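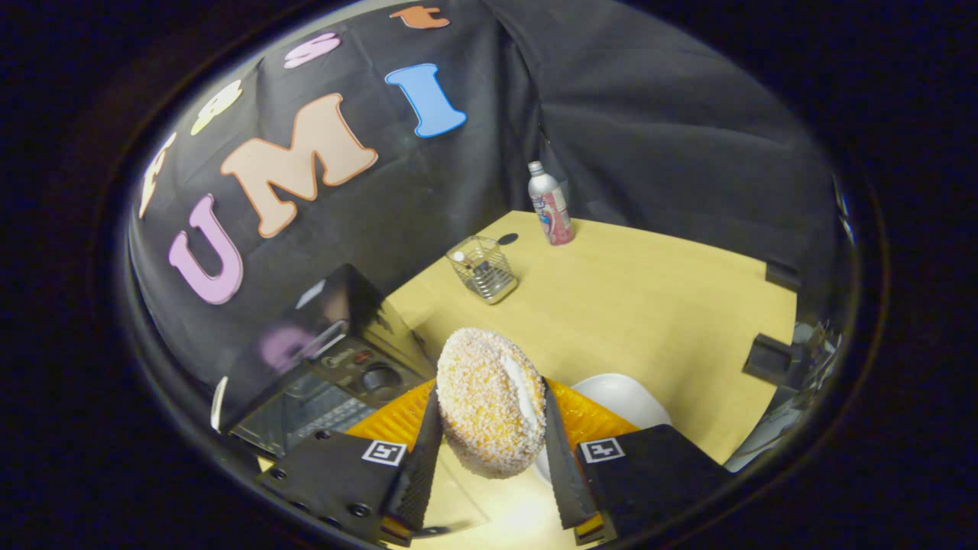 # Filled doughnuts at home, minus the folklore

Most doughnut recipes online promise "bakery results in an hour." I don't believe any of them. Yeast takes the time it takes, and the hour never includes the rise, the second rise, or the cleanup. I've made these often enough to have opinions, and most of my opinions are about steps you can skip.

## What you need

- 4 cups bread flour, plus a little for the counter
- 1 packet instant yeast
- 1/3 cup sugar, and a lot more for coating
- 1 teaspoon salt
- 1 1/4 cups milk
- 4 tablespoons soft butter
- 2 eggs
- Neutral oil for frying
- 1 1/2 cups heavy cream and 2 tablespoons powdered sugar for the filling

## The dough

Warm the milk until it feels like bath water. Some writers want a thermometer for this. Use one if you own one, but instant yeast is tougher than its reputation.

Stir everything except the butter into a shaggy mess, wait ten minutes, then knead in the butter a piece at a time. It will look ruined halfway through. Keep going. You want a smooth dough that's still a bit tacky, and if you keep throwing flour at it you'll get dinner rolls.

Cover it and let it double. My neighbor Efthymia Konstantinidis swears by an overnight rest in the fridge for flavor. I tried it both ways on the same people and they couldn't pick the cold one. It does roll out more easily, so do it for that if you like.

## Cutting and second rise

Roll to a half inch and cut rounds with no hole. Press straight down with the cutter. Twisting is supposed to seal the sides and stop the rise, a claim I've never seen anyone test, but pressing is quicker anyway.

Set each round on its own square of parchment. They're ready when a light poke leaves a dent that fills back slowly. Ignore the clock in the recipe, including mine if I'd given you one.

## Frying

Heat two inches of oil to 350°F. Here I do insist on a thermometer. The old trick with a wooden spoon and bubbles tells you the oil is hot, and you knew that already.

Fry two at a time, flipping once, until both sides are deep golden. Drain on a rack.

And the baked version? It's a sweet bun. I like sweet buns, but I'd call them that.

## Sugar and cream

Roll the doughnuts in sugar while they're still warm enough to be uncomfortable in your hand. Plain granulated sugar. I paid extra for a "doughnut sugar" once and got powdered sugar with cornstarch in it.

Let them cool all the way before filling. Warm crumb melts whipped cream, and then you have a puddle.

Whip the cream with the powdered sugar to stiff peaks. Split each doughnut most of the way with a serrated knife and pipe or spoon the cream in. 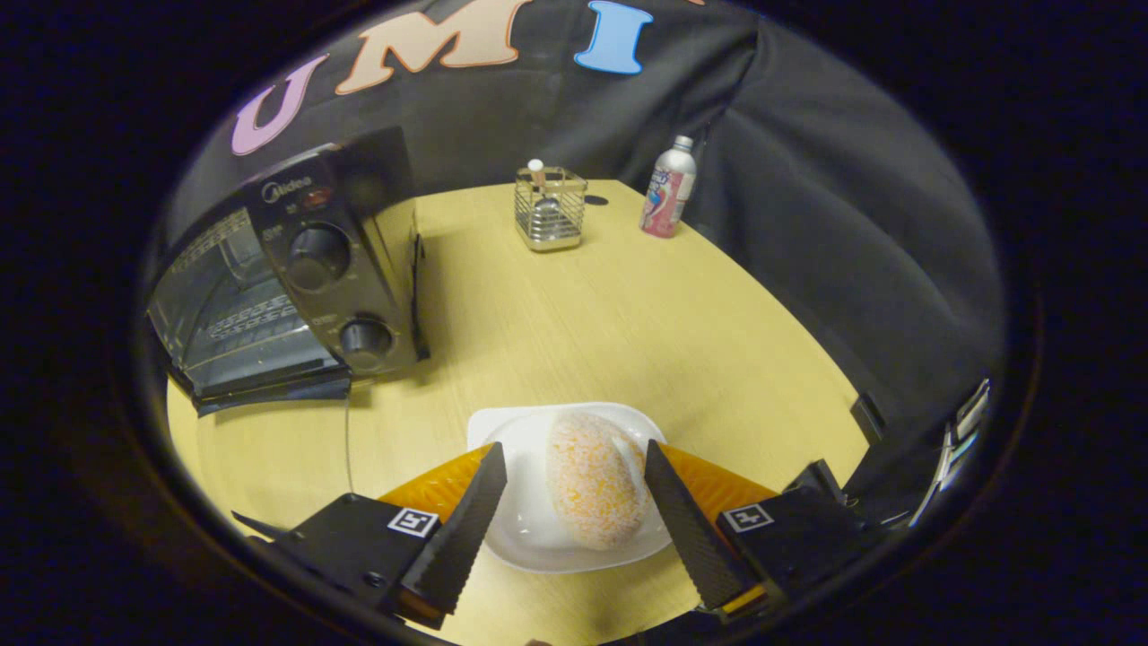

*One sugared doughnut on a small white plate.*

## Keeping them

You can't, really. Anything with fresh cream goes in the fridge, where the sugar weeps and the crumb turns stiff by morning. Freeze the unfilled, unsugared ones and rewarm them in a low oven. Sugar them then, and fill them once they've cooled again.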